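Van Wyk Building — Stairwell and Hallway Walk-Through
January
Checked by: Bleddyn Dafis

Entrance and lobby
Door closer: OK. Shuts fully without a push.
Floor mat: curled at one corner. Replace before the next wet spell.
Exit sign: lit, battery test passed.

Stairs, levels 1 to 3
Handrails: firm on both sides.
Treads: nosing strip lifting on step 14. Taped for now — needs screws, tape will not hold.
Lighting: one tube out on level 3. Aneck has the spare tubes in the basement cage.

Fire equipment
Extinguishers: all in date except the one by unit 5. Tag is missing. Prallanex to re-tag on their next visit.
Alarm panel: no faults showing.
Hose cabinet: glass clean, key in place.

Wall fixtures and hangings
Notice boards: secure.
Framed pictures: look for any hanging at an angle. A steep tilt like the one shown is a fail until the fixing has been checked.
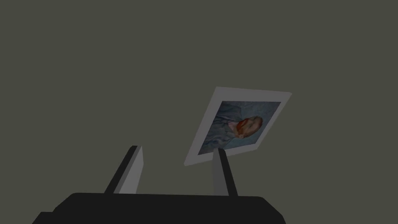 Storage and exits
Rear exit: blocked by a stroller, moved during the check. Lalla to send a reminder to tenants.
Meter closet: locked. Paint cans still inside, carried over from last time.

Repairs allowance left: $880. Stair nosing comes first.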